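Capítulo 7
Cuando el robot hace exactamente lo que le pidieron

Objetivos del capítulo
Distinguir avería, error y fallo.
Reconocer un fallo silencioso en el registro de una tarea.
Separar lo que el simulador reproduce de lo que el simulador perdona.
Redactar un parte de incidencia que otra persona pueda usar.

7.1 Un pedido modesto

Los manuales de robótica suelen empezar el capítulo de seguridad con una prensa, una jaula y un dedo. Este empieza con una encimera, que da menos miedo y enseña más de lo que parece. El banco de pruebas que nos acompañará hasta el capítulo 9 se llama Werkiddale y es una habitación simulada: no tiene goteras, no paga alquiler y los objetos que se rompen en ella vuelven a aparecer enteros al reiniciar. El encargo tampoco impresiona. Un robot de dos brazos debe despejar una encimera, llevar cada cosa a su sitio y no estropear nada por el camino. Un niño de cinco años lo resuelve protestando. Al controlador Drulletti, que no protesta nunca, le llevó una temporada bastante larga, y en una de las ejecuciones declaró la tarea terminada con una tranquilidad admirable.

El registro de aquella ejecución es el documento central del capítulo. Conviene leerlo entero antes de seguir, incluida la última línea, que dice «TAREA COMPLETADA» y que durante varios días fue la única que leyó alguien. 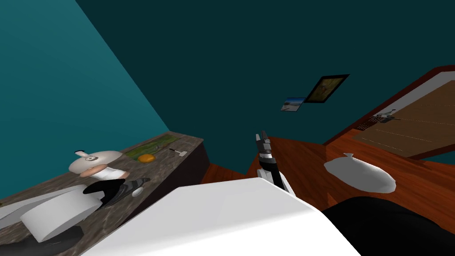 ¿Por qué no se detuvo el controlador si el resultado era tan claramente malo?

Porque nadie le había dicho qué aspecto tenía un resultado malo. El controlador comprobaba que cada orden de movimiento hubiera terminado dentro del plazo y con la posición articular pedida. Todas terminaron dentro del plazo y todas alcanzaron la posición pedida. Que la pinza llegara a su destino con un objeto, sin él o después de haberlo empujado era una cuestión que el programa no se planteaba, del mismo modo que un ascensor no se plantea si uno quería de verdad ir al tercero.

7.2 Tres palabras que se usan como si fueran una

En la cafetería se puede decir que «el robot ha fallado» y todo el mundo asiente. En un parte de incidencia esa frase vale poco. A partir de aquí usaremos tres términos, y los usaremos con la pesadez que exige el oficio.

Avería. Causa física o lógica que está en el sistema, se manifieste o no. Un tornillo flojo es una avería desde que se afloja, aunque el brazo lleve la semana parado. Una constante mal escrita también lo es, y estas tienen la costumbre de sobrevivir a quien las escribió.

Error. Estado interno incorrecto que la avería provoca cuando llega su momento. El robot cree que sostiene algo y no lo sostiene. Cree que la superficie está más abajo. Cree, en general, demasiadas cosas.

Fallo. Desviación del servicio que ve quien está fuera: el objeto no llegó, llegó tumbado o llegó al suelo.

La cadena no se recorre siempre entera. Hay averías que no producen errores porque la rutina afectada no se ejecuta, y errores que se corrigen solos en la lectura siguiente del sensor. El trabajo del ingeniero consiste en cortar la cadena lo más arriba posible. La práctica habitual consiste en descubrirla por abajo, de rodillas, recogiendo cosas.

Apliquemos el vocabulario a la ejecución de Werkiddale. La avería era un umbral de agarre fijado en un valor tan bajo que casi cualquier contacto lo superaba. El error, la variable «objeto_sujeto», que pasaba a verdadero con un simple roce. El fallo, todo lo demás.

7.3 El fallo silencioso

Los fallos ruidosos tienen mala prensa y no la merecen. Un brazo que se para en seco, enciende una luz roja y emite un pitido insoportable está haciendo un favor a todos los presentes. El fallo silencioso no pita. Deja el indicador en verde, pasa al siguiente paso de la lista y va acumulando consecuencias con la paciencia de un interés compuesto.

En nuestro caso, el primer contacto erróneo se produjo pronto. El programa lo dio por agarre válido, levantó la pinza y la llevó al punto de entrega. Allí la abrió. Soltó, por así decirlo, la nada, y anotó una entrega. El siguiente movimiento se planificó sobre un mapa de la encimera que ya no correspondía a la encimera, y el que vino después, sobre un mapa que correspondía todavía menos. Cada orden era razonable con los datos de que disponía. Esta frase aparecerá en muchos de los informes que usted lea en su vida profesional y no debería tranquilizarle ninguna de las veces.

Compárese con lo que habría ocurrido con una comprobación sencilla. Tras cerrar la pinza se mide la separación entre los dedos. Si es cero, no hay nada entre ellos, por mucho que el sensor de fuerza opine otra cosa. Si no es cero, se levanta el brazo un poco y se vuelve a medir. La operación cuesta 2 líneas en el programa y una fracción de segundo en cada ciclo. Se había eliminado en una revisión anterior para ganar esa fracción de segundo.
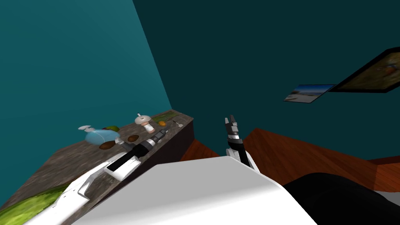 La fracción de segundo merece un párrafo propio, pues casi todas las decisiones que se lamentan en este libro se tomaron para ahorrar algo pequeño. En la revisión del mes de septiembre, el equipo de Zodusholm buscaba reducir la duración de una serie de 3.000 ejecuciones. Quitar la segunda medida acortaba la serie de forma apreciable y, además, subía la tasa de éxito. Que una tasa de éxito suba al quitar comprobaciones debería haber despertado cierta curiosidad. Despertó felicitaciones.

Lo que había subido era el número de veces que el robot decía haber acabado. Cuando se repasaron las grabaciones, aparecieron unas 600 ejecuciones en las que el estado final de la encimera y el estado final del registro contaban historias distintas. Nadie había mentido. El indicador medía una cosa, el cartel encima del indicador anunciaba otra y la gente, con buen criterio, leía el cartel.

7.4 Lo que el simulador perdona

Se dirá que todo esto ocurrió en una habitación que no existe, y es verdad. La simulación es el lugar más barato que se conoce para equivocarse, y por eso mismo conviene equivocarse en ella con método. Tiene, sin embargo, sus indulgencias.

La primera es la fricción. Un objeto real, mojado o polvoriento, no se comporta como su modelo, y el modelo no se ensucia por mucho que se use. Un umbral ajustado en simulación suele llegar al taller convertido en una opinión.

La segunda es la ausencia de personas. En Werkiddale no entra nadie a media tarea a buscar las llaves. En una cocina, en un almacén o en una sala de hospital, sí. Un brazo convencido de llevar las manos vacías acelera más de lo que aceleraría cargado, y uno convencido de ir cargado frena donde no hace falta y descoloca a quien calculaba su paso. Un error sobre el contenido de la pinza es también, por tanto, un error sobre la seguridad de quien anda cerca.

La tercera es el botón de reinicio. Al pulsarlo, los objetos vuelven a su lugar y la vergüenza se evapora. Quien pasa meses trabajando así pierde el hábito de preguntarse en qué estado quedó la escena. En el mundo físico hay que recogerla, y recogerla es una fase de la tarea con sus propios riesgos: la estudiaremos en el apartado 7.7, después del paro de emergencia.

7.5 El paro que nadie pulsó

Werkiddale dispone de un paro virtual, accesible desde la consola. Durante la ejecución no se utilizó. El operador tenía delante la vista de cámara y, al lado, el panel de estado en verde. Miró el panel. Es lo que hacemos casi todos: entre una imagen confusa y un color inequívoco, elegimos el color.

De ahí sale la que en este libro llamaremos regla de Engström, por el nombre del laboratorio donde se formuló: ningún indicador de éxito debe calcularse con las mismas variables que gobiernan la acción que evalúa. Si el controlador decide que ha agarrado un objeto y otra función, consultando esa misma decisión, confirma que lo ha agarrado, no tenemos dos testigos. Tenemos uno con eco.

La regla obliga a buscar una fuente independiente. Puede ser una segunda cámara, una báscula bajo la superficie de entrega o una persona con instrucciones claras y permiso para parar la máquina sin dar explicaciones. Esta última opción sigue siendo la más versátil del mercado, siempre que el permiso sea auténtico. Un paro de emergencia cuyo uso exige rellenar cuatro formularios es un elemento decorativo de color rojo.

7.6 Cómo se escribe el parte

El parte de aquella ejecución, en su primera versión, decía: «Comportamiento anómalo del brazo. Se reinicia. OK». Lo reproducimos completo porque no hay más. No dice qué brazo, de los dos que hay. No dice en qué paso, ni con qué versión del controlador, ni qué se esperaba que ocurriera. El «OK» final se refiere, suponemos, al estado de ánimo.

Un parte utilizable contiene, como mínimo:

La versión del programa y de la configuración, copiadas, no recordadas.
El último paso cuyo resultado se comprobó con una fuente independiente.
Lo que se esperaba y lo que se observó, en frases separadas.
El estado en que quedaron los objetos antes de tocar nada.
Lo que se hizo después, con la hora.
Las hipótesis, marcadas como hipótesis.

El cuarto punto es el que más se omite. El impulso de ordenar es fuerte y, en otros contextos, digno de elogio. Tras un incidente destruye pruebas. Guarde primero la escena, sea con una captura o con un volcado del simulador, y ordene después.

Ejercicios del apartado

7.1. Clasifique como avería, error o fallo: (i) un cable de encóder mal apantallado; (ii) una lectura de posición que salta de golpe; (iii) una taza entregada boca abajo.

7.2. Reescriba el parte del apartado 7.6 con los datos disponibles en el capítulo. Señale los que faltan y a quién se los pediría.

7.3. Proponga una comprobación de agarre que cumpla la regla de Engström y estime su coste por ciclo. Indique qué argumento emplearía un jefe de proyecto para eliminarla y prepare la respuesta por escrito, que le hará falta.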